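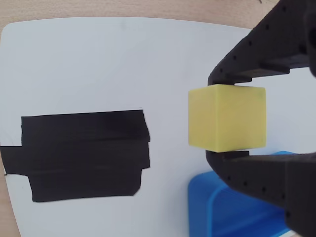
A reader's comment on the last part asked whether the Indix exercise could be run without retuning the gripper for each cube. It can, if the closing force is set once at the start.

May 8, 2025 — Fulau robotics club

Set the force to 18 per cent and the travel speed to 200 mm/s. Close on the cube, lift it clear and hold for four seconds. If it slips, raise the force one step and repeat.
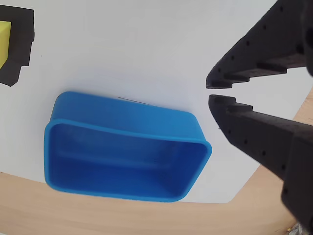 Save the value under the team's own profile — the Bomari software drops unsaved settings on restart. Then teach the release point and run the cycle.

We use cookies to remember your preferences. Accept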